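Category: Company News / Automation

Kanstead Extends Desk-Side Automation Program to Office Support Staff

ILLORA, 11 August 2019 – Kanstead, a provider of office support services, has extended its automation program to the clerical and facilities teams at its Illora site. The program covers routine handling tasks at desks and shared work areas: clearing and resetting workstations, placing peripherals, and moving small supplies between rooms.

The work is organized around hand-held grippers operated by the site's own employees. An operator wears a shoulder harness, holds one gripper in each hand and carries out the task at an ordinary desk. Marker cubes on the grippers allow their position to be tracked during the motion. The resulting records are used to prepare task routines for Tritton, the two-arm unit that Kanstead plans to place on the evening reset shift. 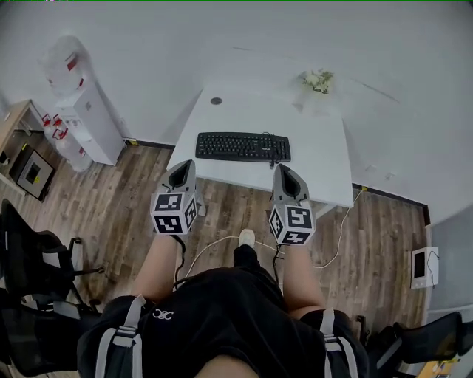
An operator with a gripper in each hand at a desk in a small office room.

The first task set consists of 532 recorded routines. A further 800 are scheduled before the end of October, when the set will be reviewed and frozen. Routines that fail review are returned to the operator with notes and recorded again under the same task number.

Eight employees have been trained as operators. All came from the existing reset and supply teams and remain on their previous pay grade, with an added skills allowance. Operator sessions are limited to half a shift. The other half is spent on regular duties, review of recordings, or maintenance of the equipment.

"The reset shift has been the hardest one to staff, and the tasks on it are repetitive," said Ghassan Matar, operations manager at Kanstead. "Tritton will take the placement work. Inspection, fault reporting and anything involving a tenant's personal items stay with our people."

Operators also took part in setting the task definitions. The original plan called for a fixed keyboard position on every desk. After comments from the team, this was changed to a tolerance band measured from the front edge – a closer match to how desks are left in practice.

"We wrote the first definitions from a floor plan," said Chiến Phí, automation lead. "The operators rewrote most of them. Cable handling in particular is now a separate task with its own stop conditions."

Job descriptions for the reset team will be revised in October. No positions at the Illora site will be removed under the program.

A second site, Sầm, will adopt the same task numbering once the Illora set has been frozen. Kanstead has set a target of 2000 routines across both locations.

Media inquiries may be directed to the Kanstead communications office in Illora.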